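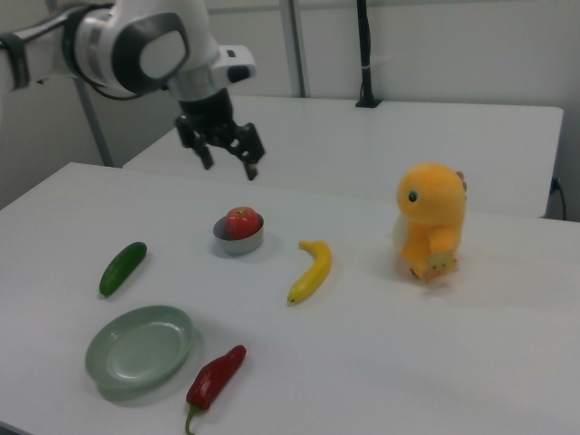
Drawing from ordinary things is older than any of the fancy words we use for it, and I'd like you to hang on to that thought this week, when we leave the single-object studies behind and start on groups. A group asks more of you than one object does, mostly in the matter of where things sit in relation to each other, and a bit in the matter of patience. Take the apple in the little silver bowl. If you drew the apple by itself last week you will have drawn a whole apple, stem dimple and all, but in the bowl you only get the part that rises above the rim, and your hand will want to put the rest in anyway. The cucumber lies to the left and a touch forward of the bowl, on a good strong diagonal, and the banana curves away to the right. On the right side of the table there's the plush dinosaur, and I expect a few of you will want to begin with it. Please don't, or at least not until you've read the next page or so.

Drawing for Beginners, Week 4: Groups of Objects
Tutor: Sólveig Juhl
Handout revised September 5, 2022

What to bring

A 2B and a 4B pencil, a putty eraser, and your A3 pad. If you're buying a new pad, the Walov cartridge is perfectly good and takes a lot of rubbing out, and the Durrani one is a little smoother if you prefer that (I go back and forth). No colour this week. I know, I know - a yellow banana and an orange-yellow dinosaur on a white table, and I'm asking you to leave your coloured pencils at home! We'll get to them after the break.

Starting with the big shape

Before you draw any one thing, half-close your eyes and look for the outline of the whole group, as if someone had thrown a sheet over the lot. Put that down very lightly with the side of the pencil. It'll be a lumpy, unpromising sort of shape and that's fine. What matters is whether it's wide or tall, and where the highest point falls. Students nearly always make it too small, so let it come out to within a few fingers of the edge of your paper.

Then find the slopes. Hold your pencil at arm's length, elbow straight, and tilt it until it matches the lean of the cucumber. Keep that tilt and bring the pencil down to the page. Do the same for an imaginary line from the top of the apple across to the top of the dinosaur's rounded head. Those two lines will do more for you than an hour of careful shading, and if they're wrong everything you hang on them will be wrong too. I've been drawing for longer than I care to admit and I still check mine three or four times.

Look at the gaps as well. The patch of table between the bowl and the banana has a shape of its own, and it is often easier to get right than the banana is. Draw the patch and you get one side of the banana for free.

The bowl

The rim of a round bowl seen from a little above is an ellipse. It has no corners at either end. I say this every term and every term there are corners, including once in my own demonstration. Draw it with your whole arm, going round lightly several times before you settle on a line, and carry it right through where the apple is. You can rub out the hidden part later. When the ellipse is sound, sit the apple into it and let it overlap the far side of the rim.

Metal frightens people. Leave the inside and outside of the bowl plain until your last 20 minutes, then look for the darkest dark and the lightest light and put in those two only. If there's time, find something in between.

Hard skins and soft fabric

Once your shapes are in place, have a think about how each surface turns away from the light. The apple has a bit of gloss to it, so the light patch on the skin has a fairly crisp edge, and you can lift it out with a pinched corner of putty eraser. The cucumber is the darkest of the fruit and veg, a deep green, so use your 4B and build it up slowly along its length. With the banana, follow the curve down to the darker stem end and press harder as you get there.

The dinosaur is another matter altogether, being plush. Avoid a hard outline. Use short soft strokes and let the edge break here and there against the white. The spikes along the back of the head are small and tan, so keep them pale and simple, and save your sharpest point for the little black eye. One dark dot in the right spot and the whole creature wakes up. Put it in the wrong spot and it looks rather ill, so place it lightly first.

White on white

A few of you asked how to draw a white table in front of a pale wall. Mostly you leave the paper alone. A faint grey on the wall, laid down with the side of the 2B, will bring the table edge forward without any line at all. Put a soft shadow under each object, darkest right where it touches, or they'll float.

Homework

Set up a group of your own on the kitchen table: something round, something long, something that curves, and something soft. Spend 70 minutes on it over two sittings if you can manage it, and don't move anything between them. Ultwood pads are half price at the Grivgate shop until the end of September, for those running low. Bring your drawing next week even if you hate it.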